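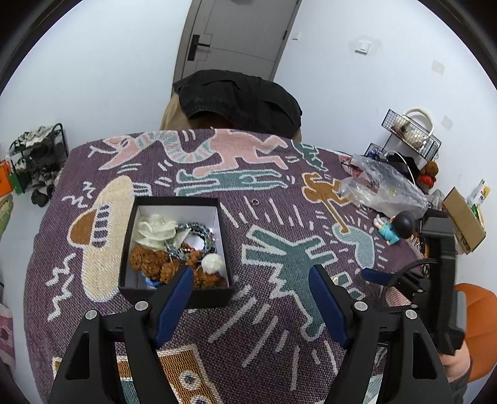 Flodov forum > Handheld gripper work > Good practice
Thread: Minimum clearance rule for pick-from-box tasks

padlock_ridge wrote:
Our draft rule at the Wutville site says an episode starts with both fingers clear of the container by at least 30 mm, measured from the rim. I want to know whether other groups enforce this or leave it to the operator. The rule was written for plain bins on plain tables. With an open box like this one, where a coiled chain, a crumpled cloth and a pile of knobby brown spheres share the space, one finger is already over the lower right corner and would fail our check. I am not convinced it should. The episode itself may be perfectly usable.

tmk_4 wrote:
We enforce it. Start pose outside the container, no exceptions. If the finger is over the rim at frame one, the approach is missing and the policy learns to start from a place it will not be in at run time. Reject and redo.

padlock_ridge wrote:
That assumes the file starts at the frame in question. A still does not tell you that. The check should run on the first frame of the trimmed episode and nowhere else. Our wording does not say so, and that is half of my problem with it.

ostler wrote:
Agree on the wording. Poltholm rev 4 has it as "first retained frame", which settles the argument. It also drops the fixed distance. The operator has to show the whole rim unobstructed in the first retained frame, and the reviewer passes or fails by eye.

tmk_4 wrote:
By eye is how you get two reviewers with two datasets. I had 200 episodes re-reviewed in January and the disagreements were nearly all on start pose. A number can be argued with, but it can be applied.

ostler wrote:
How do you measure 30 mm through a fisheye lens?

tmk_4 wrote:
From the tracked pose, with the rim position taken in the setup scan. If you skip the setup scan then no, you can't.

beaulieu_bench wrote:
Separate point. What does your rule say about the surface? Ours at Beaulieu used to require a plain matte cover. We removed that. A patterned blanket with cartoon figures on it gives the tracker plenty of features, and the plain cover was where we lost tracking. The old rule was carried over from a fixed-arm cell and did not fit handheld work.

padlock_ridge wrote:
No surface rule at present, only "flat and stable". Cloth can bunch up under a box, so I might add that the cover must not move with the container.

beaulieu_bench wrote:
Ours says smooth it out before each batch. Also keep the chain as its own object class. Links hook on fabric, and if a cloth comes up with the chain you need a label for a double pick.

tmk_4 wrote:
Double pick is a fail for us.

beaulieu_bench wrote:
It is a label for us. Fail or pass is decided later by whoever uses the data.

padlock_ridge wrote:
Revised text, posted 03/07/2026:
4.1 Start clearance is checked on the first retained frame only.
4.2 Clearance is 30 mm from the rim where a setup scan exists. Otherwise the full rim must be visible.
4.3 The surface cover may be patterned. It must lie flat and must not move with the container.
Double picks left open.

tmk_4 wrote:
I can live with 4.1 and 4.3. Still against the second half of 4.2.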